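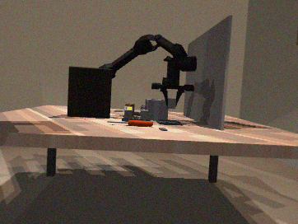

A wooden table with a dark box on it. Computer-generated image.

Call for participants: the Household Mealtimes Diary

Cillarico is looking for people to keep a diary of the meals eaten in their home. We want to know when people eat, where they sit, who they eat with and what else is going on at the time. You do not need to be a good cook or have a regular dinner time. Households where everybody eats separately are as useful to us as those where everybody sits down together.

The first part of the study took place in Prondlow, where 237 households filled in diaries. We are now opening it to anyone living in the town or the villages nearby, and we would like to hear from more people who live alone, people who work shifts and families with children under school age. These groups were short in the first part.

Who can take part

You can take part if you are 18 or over and expect to be living at the same address until the end of August. One adult in each household acts as the diary keeper. Other people in the home can add their own notes, including children, if the diary keeper agrees.

Lodgers and people in shared houses are welcome. If you share a kitchen but buy and cook your food separately, please apply as separate households.

You cannot take part if you work for Cillarico or live with somebody who does. If you kept a diary in the first part you can apply again, but new households will be offered places first.

What you will be asked to do

You will keep the diary for seven days in a row. There is a page for each day, with space for breakfast, a midday meal, an evening meal and anything eaten in between. For each meal you write down the time it started and finished, the room, who was there and whether the television, radio or a phone was on. There is a box for what was eaten, but a few words will do: "soup and toast" is fine. We are not measuring calories and will not comment on your diet.

Filling in a page takes most people a few minutes if it is done on the same day. Please do not leave the whole week until the end and fill it in from memory. If you miss a day, leave the page blank and carry on.

After we receive your diary, one of our two interviewers, Ishbel Carnegie or Ruairi Forsyth, will telephone you to talk it through. The call lasts up to an hour and can be in the evening. They will ask about the meals you wrote down and about mealtimes in the home where you grew up. You can decline any question.

The diary comes as a printed booklet with a prepaid envelope, or as a form to fill in on a computer. A large-print booklet is available. Please tell us if you would find it easier to give your diary entries over the telephone.

Payment

Each household receives a £20 shopping voucher after the diary and the telephone call are finished. If you send back the diary but decide against the call, the voucher is £10. We can only send one voucher to each household.

How your information is used

Your name and address are kept apart from your diary and are deleted when the study closes. Diaries are stored under a number. We may quote from diaries and calls in our report, with names and other identifying details changed. You can withdraw up to four weeks after your call, and you do not have to tell us why. Withdrawing does not affect a voucher already sent.

How to apply

Write or telephone to ask for an application form, which is a single sheet. Jean Aitken deals with all applications and can answer questions about dates and payment. Questions about the research itself should go to Heather Baird, who leads the study.

We had almost 549 enquiries last time and could not offer everyone a place. We will write to all applicants either way. Booklets go out in the order that places are accepted, and you can ask for a later week if the one offered does not suit you.

Cillarico, Prondlow
April 2021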